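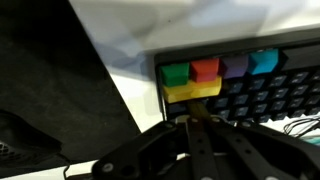 Bench diary, gripper comparison, September

The morning was given to the linkage gripper. Heather Mackay had asked that the Nanetti and Ulero finger pads be compared on the same object before the unit goes to Flistham, and the keyboard was retained for that purpose. It is a demanding object. The case is thin, and the colored keys in the corner offer the wrist camera an easy landmark, while the dark keys beside them offer very little.

Work began at 9:40 with the Nanetti pads. The closing speed was left at the setting agreed last month. We completed 19 attempts before the break and entered each one in the log as a hold, a slip or a missed approach. The slips were concentrated among the approaches made at a shallow angle. I have asked that the angle be written down for every attempt from now on, as two entries had to be struck out for lack of it.

The Rankin controller was restarted once, shortly after eleven. The fault message was the same one recorded in the spring and has been passed to the supplier with the log attached. 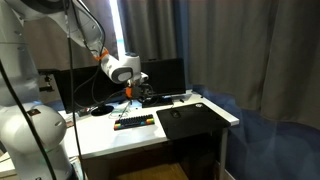 The arm at the desk, with the keyboard and mouse in front of the monitors.

The afternoon was spent on the Ulero pads. They are softer, and the fingers must close further before the force reading settles. Heather considers this acceptable. My own view is more reserved – the additional travel leaves less margin at the rim of the case, and the wrist camera gives a poor view of the contact point once the fingers are near. The operator relied on the force reading for the last 4 attempts.

Cable routing was also reviewed. The clips on the arm are to remain where they are until both sets of pads have been tested in full. A change at this stage would make the two logs difficult to compare.

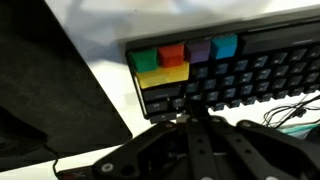 Matters carried forward

The remaining Ulero attempts are to be completed at the same closing speed, to bring the total for each set to 60. The wrist camera exposure should be fixed before the first run and not adjusted afterward. Heather will prepare the summary table for Flistham and has requested the raw force readings by noon.

The wear test of 1,000 closures has not been scheduled. It will require the arm overnight, and permission for that has yet to be received.

Bench closed at 5:15.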